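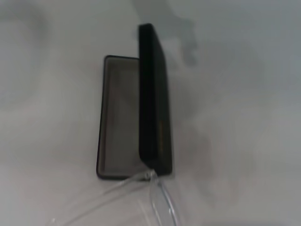
Shipping a small load to an overseas apartment, with notes on what went wrong

21 Jul 2025

My last post covered the visa renewal and I said I would get to the shipment next. It has taken a while, mainly on account of the shipment itself still being open until last week. It is closed now. I have the boxes and a folder of PDFs that I would like to stop thinking about.

Background for anyone who hasn't read the older posts. I moved abroad last October with two suitcases and left the rest of my things at my parents' house. The plan was to ship what I needed once I had signed a long lease. I signed at the Tavares in spring, which is an ordinary apartment building with a small elevator and a loading bay that has to be reserved. That detail matters later.

The load was 80 kg in total. This is an awkward weight. It is too much for airline baggage unless you are willing to pay the excess fee on every piece, and too little for a container, even a shared one, where the minimum charge is set by volume and assumes you own a sofa. I own no sofa. I had books, winter clothes, kitchen things, a sewing machine, a desk lamp and a set of shelves that I probably should have left behind.

What I ended up with was groupage air freight. A company collects loads from several customers, puts them under one master air waybill, and breaks them apart again at the other end. Each customer gets a house waybill with its own number. The two numbers look alike and are not interchangeable. If you enter the house number into the airline's tracking page you get an error, and if you give the master number to the delivery company they find somebody else's boxes. I did both.

The companies

Evden handled the pickup and packing on the US side. I have no complaint about them. They came when they said, weighed each box in front of my father, and emailed a packing list the same evening. The packing list had box numbers, contents by category, and weight. It did not have a value column, and I didn't ask for one. I should have.

Woltex was the forwarder. They booked the flight space and were supposed to handle clearance on arrival. Their quote had a line that read "destination formalities assisted." I read this as "we will do the customs paperwork." What it means is that they send you a link and answer email about the link.

Dokgate is the link. It is a document portal that the forwarder uses, and that the broker at the destination also uses, and the two sides see different screens. I will come back to this.

The two limits

Most of the trouble came from one number appearing in two places with two meanings.

Woltex's terms say that liability for a household shipment is capped at 4,000 dollars unless extra cover is bought. This is a limit on what they pay if they lose your things. Separately, the simplified import form for personal effects can only be used when the declared value is under 4,000 in local currency. That is a limit on which form you fill out. The local currency is worth a good deal less than the dollar, so these are very different amounts.

Dokgate has one field for value. It is labeled "Value (max 4,000)." There is no currency next to it. When you hover over the field there is a tooltip, and the tooltip says "Value of goods."

I entered the value in dollars, having just read the liability terms. The portal accepted it. It then filled out the simplified form for me, in local currency, using the same digits. So I had insured my goods for one amount and declared them to customs at a fraction of it, and both documents carried my signature, which I had drawn with a mouse.

The broker noticed. In fairness to the broker, this is the job. The insurance certificate and the import form go into the same file, and a person comparing them would see the same figure in different currencies and draw the obvious conclusion. The shipment was put on hold for a value discrepancy.

The hold

A hold is free for a short period and then storage charges begin. In my case the free period was 14 days, counted from the arrival of the flight. It does not count from the notice of the hold, or from the day you are told what to fix. I found this out from the second email. The first email said only "Your shipment requires action. Please log in."

I logged in. The customer side of Dokgate showed a green check mark beside every document. The status at the top was "Complete." There was no button to press. I wrote to Woltex and they replied with a screenshot of their own side, where the same form had a red flag and a comment from the broker. Customers cannot see comments. I asked whether the comment could be pasted into an email, and that was done, but in the original language and with the last part missing, since the comment box truncates when it is copied.

At this point I would like to register a general objection. I work with ticketing systems for a living. A status field that shows different values to different users for the same object is a defect. If there is a reason to hide detail from the customer, fine, but the state itself should be the same for everyone. "Complete" and "on hold" cannot both be true of one form. I wrote this to the portal's support address in more or less these words. I received a link to a help article called "Understanding your status," which lists the statuses in alphabetical order and does not define them.

What was needed was the full import form, which replaces the simplified one when the value is over the limit, along with:

An itemized list with a value for each line
Proof of residence at the destination address
Proof that I had lived outside the country before the move
A statement that the goods were used and would not be sold

The itemized list was the slow part. Evden's packing list gave categories only, so "kitchen, mixed" had to become pans, a kettle, knives, a baking tray, and so on. I did this from memory, on a call with my parents, neither of whom had packed the boxes either. Values should be the used value in the place you are sending to, as far as you can estimate it. I looked at secondhand listings here and used the middle of the range. Nobody questioned the values afterward. They did question "misc. cables," which I then had to divide into chargers and everything else.

Proof of residence was easy as I had the lease. Proof of prior residence was less so. They would not take a driver's license. They took a tax transcript, which I could download, and a letter from my former bank, which had to be requested by phone during US business hours.

I got the corrected file in with the free period nearly used up. Processing then took longer than the days I had left, and I paid storage for the remainder. I asked whether the clock stops once the file is submitted. It doesn't.

Delivery

The Tavares requires the loading bay to be reserved in advance, and the reservation form asks for the license plate of the vehicle. The delivery company assigns the vehicle on the morning of delivery. These two facts can't be reconciled by email. I reserved the bay with the plate left as a dash, the form rejected the dash, and I entered a row of zeros. The driver parked on the street in any case and brought the boxes through the front door on a hand truck.

Everything arrived. One box had a crushed corner and had been retaped with customs tape, so it was evidently opened at some point. The lamp was in that box and it works. The shelves arrived without the bag of screws, which I am fairly sure is in a drawer at my parents' house. The sewing machine needs a transformer for the voltage here. I knew that and had forgotten it, and the transformer costs more than I had declared the machine to be worth.

What I would do again, and what I wouldn't

I would use the packers again. Ask for a value column and ask them to list items one by one. They will do it if asked at booking.

I would not leave clearance to a phrase like "assisted." Ask the forwarder who files the import form, by name of company, and ask for that company's direct email before the goods leave. I had the broker's address only after the hold, and every question before that went through an intermediary that forwarded it without the attachments.

Write the currency into every document that has a free text field. If the portal has no such field, put it in the description line. I now have a form that says "USED BOOKS, VALUE IN LOCAL CURRENCY" and it went through without comment.

Request the bank letter early. Mine came by post as well as by email, and the posted copy reached me after the boxes did.

On cost, I will say only that replacing the clothes and kitchen things locally would have been cheaper, once storage is added. The books would not have been possible to replace, and I wanted them here. If I were doing it over I would send the books and the machine, and give the shelves away.

I still have an open ticket with Dokgate on the status question. The ticket is marked "Complete" on my side. I have written to ask what it is marked on theirs.

Next post will be on getting the local driver's license, which I have started and which so far involves an eye test and a form I need to have stamped in a different town.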